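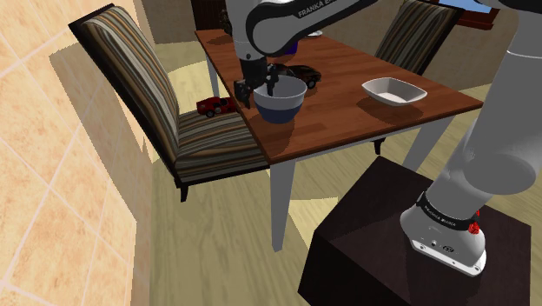

Dwynwen Prosser

로봇 소프트웨어 실습 강의노트 6: 식탁 장면에서의 그릇 파지, 인식에서 제어까지

이번 주 범위

지난주까지는 기구학과 좌표 변환을 따로 다루었다. 이번 주에는 인식, 파지 후보 생성, 경로 계획, 제어를 한 줄로 연결한다. 대상은 시뮬레이션 식당 장면이고 로봇은 받침대에 고정된 팔 한 대이다. 과제는 남색과 밝은 회백색 두 톤의 그릇을 가장자리로 집어 들어 올리는 것이다. 그릇을 흰 접시 쪽으로 옮기는 과제는 다음 주에 한다.

실습 코드는 네 개의 패키지로 나뉜다.

Stotar: 장면 로더와 시뮬레이션 래퍼
Cosus: 분할과 자세 추정
Hamdan: 파지 후보 생성과 경로 계획
Nutora: 제어기와 로그 기록

패키지 사이의 메시지는 모두 시각, 기준 좌표계 이름, 본문의 세 필드를 가진다. 좌표계 이름을 비워 두면 Stotar는 world로 해석한다. 작년 수강생들이 가장 많이 틀린 부분이다. Cosus의 출력은 camera 기준이므로 반드시 채워서 넘긴다.

1. 장면과 좌표계

world 원점은 로봇 받침대 윗면의 중심이다. z축은 위쪽, x축은 식탁 쪽을 향한다. 식탁은 받침대와 가깝기 때문에 첫 번째 관절을 크게 돌리는 경로에서는 팔꿈치가 식탁 위를 낮게 지나가는 일이 생긴다. 충돌 모델에는 상판뿐 아니라 다리와 상판 아래 에이프런도 넣어야 한다. 상판만 넣은 모델에서는 계획기가 식탁 밑으로 손목을 통과시키는 해를 가끔 내놓는다.

의자는 두 개이다. 한 의자의 좌판은 일부가 식탁 밑에 들어가 있고 등받이는 상판보다 높다. 등받이는 상자 하나로 근사해도 된다. 다만 좌판과 등받이를 합쳐서 큰 상자 하나로 만들면 식탁 모서리와 겹치고, 그릇 위쪽의 접근 공간까지 막힐 수 있다. 두 개의 상자로 나누어 등록한다.

변환은 다음 순서로 곱한다.

T_world_object = T_world_camera * T_camera_object
T_world_grasp = T_world_object * T_object_grasp

T_object_grasp는 그릇 모델에서 미리 계산해 두는 값이고 나머지는 실행할 때 얻는다. 역변환을 손으로 쓰지 말고 라이브러리 함수를 쓴다. 회전 행렬의 전치는 맞게 하고 병진 성분의 부호만 바꾸는 오류가 매 학기 나온다.

2. 인식

Cosus는 색상 영상과 깊이 영상을 받아 물체별 마스크를 만든다. 이 장면에서 주의할 점은 다음과 같다.

그릇의 색. 위쪽 띠와 안쪽은 밝은 회백색이고 아래 절반은 짙은 파란색이다. 색만으로 군집화하면 그릇이 두 물체로 나뉜다. 깊이의 연속성을 함께 쓰는 병합 단계를 끄지 말 것.

가림. 그릇 바로 뒤에 검은 장난감 자동차가 있고 일부가 그릇 테두리에 가려진다. 그리퍼도 검은색이어서 손가락이 그릇에 다가간 상태에서는 손가락과 자동차의 마스크가 붙기 쉽다. 로봇 자신의 마스크는 관절 값에서 렌더링하여 먼저 제거한다. 명령은 cosus mask --self-filter on 이다.

그림자. 그릇 아래와 앞쪽 나무 상판에 부드럽고 어두운 그림자가 있다. 깊이 영상에는 나타나지 않으므로 색상 기반 경계와 깊이 기반 경계가 어긋나면 깊이 쪽을 믿는다.

일부만 보이는 물체. 자동차 뒤의 청보라색 물체처럼 노출된 면적이 작은 것은 자세를 추정하지 않는다. 마스크가 241픽셀보다 작으면 Cosus는 unknown으로 표시한다. unknown 물체는 파지 대상에서는 빠지지만 충돌 모델에는 남는다. 빨간 장난감 자동차는 식탁이 아니라 의자 좌판 위에 있다. 상판 영역만 잘라서 처리하면 이 자동차가 빠지므로, 작업 영역을 자를 때 의자도 포함한다.

자세 추정은 ICP로 마무리한다. 그릇은 수직축에 대해 대칭이므로 그 축의 회전각은 정해지지 않는다. 추정기가 내는 yaw 값은 의미가 없고, 두 번 실행해서 값이 다르더라도 오류가 아니다. 평가할 때도 대칭을 고려한 거리만 쓴다.

3. 파지 후보

그릇의 지름이 그리퍼의 최대 개구폭보다 크다고 가정한다. 그러면 바깥에서 몸통 전체를 감싸 쥘 수 없고, 손가락 하나는 테두리 바깥에, 다른 하나는 안쪽에 두어 벽을 집어야 한다. Hamdan에서는 이 유형을 rim이라고 부른다.

rim 후보는 테두리 원을 따라 같은 간격으로 44개를 만든다. 각 후보의 접근 방향은 수직 하강이고, 손가락이 열리는 방향은 그 지점의 반지름 방향과 일치한다. 다음 순서로 거른다.

(가) 역기구학 해가 없는 후보를 버린다.
(나) 손가락 모델이 이웃 물체와 겹치는 후보를 버린다.
(다) 남은 후보를 관절 한계까지의 여유로 정렬한다.

(나)에서 검은 자동차를 향한 쪽의 후보가 대부분 사라진다. 바깥 손가락이 내려갈 자리에 차체가 있다. 예제 장면에서는 (나)까지 마치면 29개가 남는다. 이 숫자가 다르게 나오면 자동차의 충돌 모델이 로드되었는지부터 확인한다.

안쪽 손가락의 삽입 깊이는 insert_depth로 정한다. 너무 얕으면 들어 올릴 때 테두리가 빠지고, 너무 깊으면 좁아지는 안쪽 벽에 손가락 끝이 먼저 닿는다. 기본값으로 시작해서 한 번에 한 값만 바꾼다.

4. 경로 계획

전체 동작은 네 구간이다.

home에서 pregrasp까지: 관절 공간 RRT-Connect
pregrasp에서 grasp까지: 직교 공간 직선
grasp 상태에서 손가락 닫기
grasp에서 lift까지: 직교 공간 직선

두 번째 구간에서는 그릇과 손가락 사이의 접촉 검사를 완화해야 한다. allowed_contacts에 (finger_left, bowl)과 (finger_right, bowl)만 넣는다. 그릇과 손목의 접촉까지 허용해 두면 계획은 항상 성공하지만 제어 단계에서 손목이 테두리를 누른다.

직선 구간은 100개의 점으로 나누어 각 점에서 역기구학을 푼다. 앞 점의 해를 초기값으로 준다. 이웃한 두 점 사이에서 관절 값이 급하게 변하면 해의 가지가 바뀐 것이므로 그 후보를 버리고 다음 후보로 넘어간다. 보간으로 이어 붙이지 말 것.

계획이 끝나면 반드시 시각화 창에서 팔꿈치의 궤적을 본다. 말단 궤적만 보면 정상인데 팔꿈치가 창문 쪽 의자 등받이에 닿는 경우가 있다.

5. 제어

이동 구간은 관절 위치 제어, 하강 구간과 들어 올리는 구간은 직교 임피던스 제어를 쓴다. 제어 법칙은 수업에서 유도한 식 그대로이다.

F = K (x_d - x) + D (v_d - v)
tau = J^T F + tau_null + h(q, dq)

하강할 때는 z 방향 강성을 낮추고 x, y 방향은 높게 둔다. 인식 오차로 손가락이 테두리 위에 얹히더라도 아래로 누르는 힘이 제한된다. 모드를 바꾸는 순간에는 목표 자세를 현재 자세로 초기화한다. 이 한 줄이 빠지면 전환 시점에 토크가 튄다. Nutora 로그에서 tau 그래프를 보면 바로 구별된다.

손가락을 닫을 때는 위치 목표가 아니라 힘 목표를 준다. 종료 조건은 손가락 속도가 문턱값 아래로 떨어지고 개구폭이 0보다 큰 상태가 유지되는 것이다. 개구폭이 0이면 벽을 놓친 것이므로 pregrasp로 되돌아간다.

6. 실행 순서

stotar load dining_bowl
cosus run --frame camera --publish world
hamdan grasp --type rim --target bowl
hamdan plan --segments all
nutora exec --log week6

각 명령은 앞 명령의 출력을 파일로 읽는다. 중간부터 다시 실행해도 되지만 Stotar를 다시 로드했으면 Cosus부터 다시 돌린다. 물체 번호가 새로 매겨지기 때문이다.

7. 제출

화요일 수업 시작 전까지 week6 로그와 두 쪽 이내의 보고서를 올린다. 보고서에는 다음을 적는다.

(1) (가)와 (나) 단계에서 각각 탈락한 후보의 수
(2) insert_depth를 세 값으로 바꾸었을 때의 성공 여부와 실패한 경우의 손가락 개구폭 그래프
(3) 로봇 자신의 마스크 제거를 껐을 때 그릇 자세 추정이 어떻게 달라지는지
(4) 모드 전환 전후의 관절 토크 그래프

성공률만 적은 보고서는 채점하지 않는다. 실패한 실행의 로그도 지우지 말고 함께 낸다. 난수 시드는 파일 이름 끝에 붙인다.

읽을거리는 교재의 임피던스 제어 장과 표본 기반 계획 장이다. 대칭 물체의 자세 오차를 정의하는 방법은 다음 시간 앞부분에서 다시 다룬다.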